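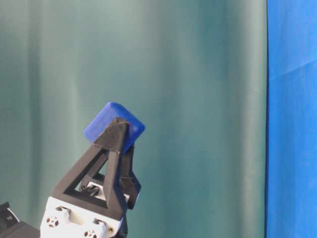

Frequently asked questions about the Vunine grasp study

What were you trying to find out?
Whether an arm can learn to fix a bad grip by itself, without being shown the fix. I gave it plenty of demos of clean pickups and zero demos of recoveries, then waited to see what it did when the grip went wrong.

So did it work?
Sort of! Out of 756 test grasps, 37 went wrong in a way I'd call recoverable (block tilted, or held by one corner). The policy saved more of those than I expected, mostly by setting the block down and trying again. It almost never fixed the grip in the air, which was the thing I was really hoping for.

Why blocks? Isn't that too easy?
I get this one a lot. A plain block with soft corners is harder than it sounds, because it can sit between two fingers at all kinds of angles and still stay put. Mugs are on the list for the next round.

Do the fingertips matter?
Oh yes, way more than I'd like. I tried 3 coverings and the results moved around with each one, so please don't compare your numbers to mine unless your tips match.

What is Skerneck?
Our name for the scoring script. It looks at each run and decides whether a grasp counts as good, shaky or dropped. It's pretty strict about shaky (I argued with it for most of May).

And Brondon?
The older baseline. It has the same training data but no memory of earlier moves, so it tends to repeat the same mistake.

Can I get the data?
Yes, the whole set is on the downloads page. Grab version 2, as the first one had some timestamps out of order.

Will you test on a different arm?
I'd love to. The folks at Kütt have offered me time on theirs, and I'll post here once I have results.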